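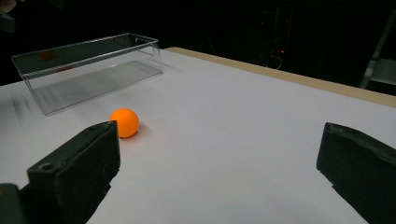 How many tables can we put in the small hall without players running into each other?
Three if we play singles, and only two for doubles, with the barriers set along the window side.

Dear all,

Thank you for the answers to my last message. I write again to the list because the hall in Nirkholm must have our plan before the end of the week, and two points are still open.

The first is the floor. I visited the small hall on Thursday evening and measured it with a tape. The part near the stage is longer than what is on their drawing, but the heating pipes take a strip on the left side, so in practice we win nothing. The floor is clean but a little slippery by the door. I would like the juniors to play at the stage end for this reason.

The second is the balls. Our cupboard still has 46 of the orange ones and a few boxes of white. The tables in Nirkholm are dark green, so both colors can be used there. My opinion is that we train with orange and keep the white for match evenings, but the ones who wear a white shirt must then remember to bring another on those evenings. Last season we had this discussion at the table with the opponents waiting, and it was not pleasant.

Koen Van Acker wrote on the list:

> I have the price from Van Damme for the second-hand table.
> They ask 979 with the net, and delivery is extra. The top
> is good, I played on it for half an hour and the bounce is
> the same everywhere. One wheel is stiff. They will hold it
> for us until the end of the month, not longer.
>
> The other possibility is to rent from Onance, but then we
> pay every season and after two seasons we have paid almost
> the same. I am for buying. Who is against, please tell me
> soon.
>
> Also, has someone the key of the Kostix cabinet? It was not
> on the hook on Tuesday.
>
> Koen

Koen, I am not against. I only want to ask if the table folds in two separate halves or in one piece. The storage room in Nirkholm has a narrow door, and the one-piece model of our neighbors in the big hall did not go through it. They keep it behind the curtain now and the school complains. If you can measure the height of the folded table when you go back to Van Damme, I will compare with the door.

For the stiff wheel I can bring oil and a new bolt. My brother-in-law has repaired the same kind on a hospital bed and he says it is a small job.

The key of the cabinet is with me, excuse me for that. It was in the pocket of my training jacket. I will put it back on the hook before the next training.

About the schedule: until July we keep the evenings as they are on the paper by the door. The doubles group asked to begin half an hour later. I have no objection, but the lights in the corridor go off automatically, so the last person must know where the switch is (left of the fire hose, behind the poster).

Please send your remarks on the floor plan to the list and not only to me, so that everybody can read them.

With friendly greetings,
Bart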